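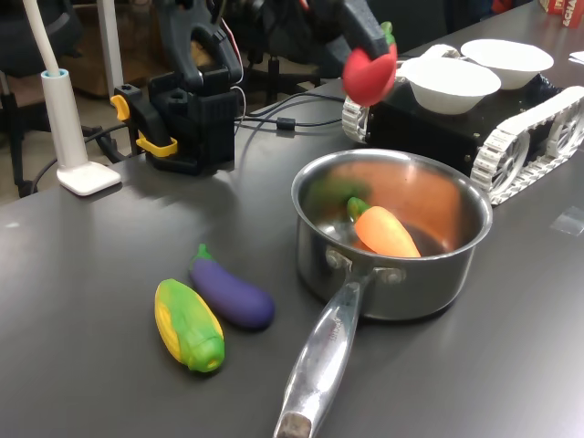 Plandach Robotics Club
@plandachrobotics · Saturday

1/ Term project update. The brief was "build something useful for the home". Our students have chosen catering. A tomato is in the air as we speak.

2/ The team is called Zemudetti, which sounds like a pasta and is the closest any of this will get to dinner. They have two white bowls riding on a tracked vehicle, a saucepan, and a range of toy vegetables.

3/ The task, per the rule sheet: arm picks up a vegetable, vegetable goes in a bowl, vehicle delivers bowl. The saucepan is worth bonus points. The carrot is in the saucepan. How the carrot got its bonus points is under review.

4/ Scoring is out of 77, a number arrived at during a long meeting in July that I chaired and can't defend. You lose 2 points for every vegetable on the floor. You lose all of them if you pick it up by hand and look innocent.

5/ For anyone starting a club: clamp your arm to the table. Then have a good look at the clamp. Our practice log has more entries under "clamp" than under "software", and the kids have started colour-coding them.
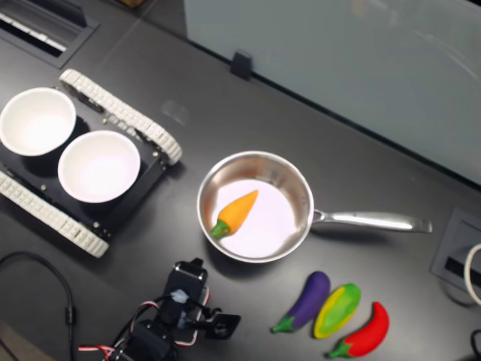
Carrot still in the pan. Eggplant and chilli awaiting instructions.

6/ Rival team Vakulenko reckons wheels would be quicker than tracks. Probably true. Zemudetti's position is that tracks look better with crockery on top, and they've put this in their design report as a heading.

7/ Each run gets 60 seconds on the clock. It's plenty of time to move a tomato if you're a person. If you're a Year 9 gripper program called final_final_USE_THIS, it goes by in a blur.

8/ The demo day is at Reneris Hall, 10 am, parents welcome. Please don't bring your own vegetables. Someone's dad asked about a real zucchini and I've had to add a line to the rules – section 4, under "Produce".

9/ Back to it. They want one more go before pack-up, and they wanted one more go an hour ago as well.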